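Sterkari hand-guiding kit: a month of teaching an arm to move paper
Reviewed by Lilian Temba, 2/26/21
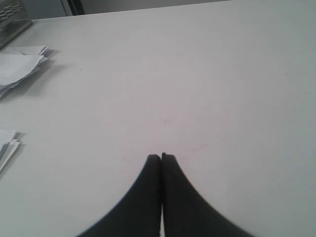
The promise on the Sterkari page is that anyone in the office can teach the arm a job in an afternoon. You take hold of it, walk it through the movement, press a button, and it does the same again for as long as you like. I have been sold this sort of thing before, so I asked for the kit on a month's trial before agreeing to the £1,495. We do small-run printing and mailing at Garesden, and the job I had in mind was dull: lift a sheet from one pile, put it on another, carry on.

What you get for the money is a handle with two buttons, a small camera for the wrist, a remote controller on a long lead, and the software. The arm and the gripper are extra. We already had both. If you don't, stop reading here and look at the full price, which is well hidden.

Setting up took most of a day. The booklet says 45 minutes. The bracket is fine once on, but the screws supplied were too short for our arm and I had to go and find my own. The software wanted updating twice, then forgot which arm it was talking to.

Guiding by hand

This is the part they show off, and it is the better part. With the handle on, the arm goes slack enough to push about with one hand. Big movements feel natural. Small ones don't. The last bit of travel, when you are trying to get the tip of a finger under one sheet and leave the next one alone, is like writing with a broom. There is a setting called Fine that makes the arm stiffer and slower, and to my mind makes it worse.

Your own hand also gets in the way of the camera. The recordings from hand guiding had my sleeve in them over and over, and when the arm came to do the job alone there was no sleeve to be seen. I can't prove that matters. Sterkari's support people say it doesn't, but their own booklet tells you to keep your arms out of view.

Using the remote

So I moved to the controller, and so did Tươi Lưu, who is far more patient than I am and has the steadier thumbs. You stand back and drive the arm while watching the wrist view on a screen. That view is clear enough, and the gripper tips stay in it, which helps. Judging height is another matter. On a white table with white paper, you are looking for a bit of grey shadow to tell you how far down you are. We put dark card under the work for a few days and it went much better, but I'd want to be told that before paying.

It is tiring, too. I could manage 10 good recordings before I started getting sloppy, and the software keeps a sloppy one unless you remember to delete it. There is no way to trim the start and end. If you sit there dithering for a moment before you move, the arm learns to dither.

Did it learn?

In a fashion. We made 132 recordings over the trial, most of them by remote. With the piles squared up and put back in the same place, the arm moved single sheets well enough to be left alone while I made a cup of tea. With loose piles, the kind you get in any real print room, it took two or three sheets at once or pinched at thin air above the top one. Shifting the pile a hand's width to the side was enough to put it off. Support's answer was to record more. It was their answer to everything.

Rosalind Zamora at Vullcombe has had the same kit since June and uses it for putting cartons on a shelf. She likes it a good deal more than I do. Cartons are all one size and don't slide off each other, and I suspect most of the happy reviews come from people moving boxes.

Odds and ends

The lead on the controller is long enough. The record button clicks loudly, which I liked. The stop button on the handle is on the wrong side if you are left-handed and can't be swapped. Battery life doesn't come into it as everything is wired. The guarantee is for one year and doesn't cover the camera.

Would I buy it? At this price, for loose paper, no. I sent ours back. If your work is rigid, tidy and always in the same spot, ask for the trial and use your own worst materials from the first day, with the remote. They will offer to send practice blocks. Leave them in the box.

Score: 5 out of 10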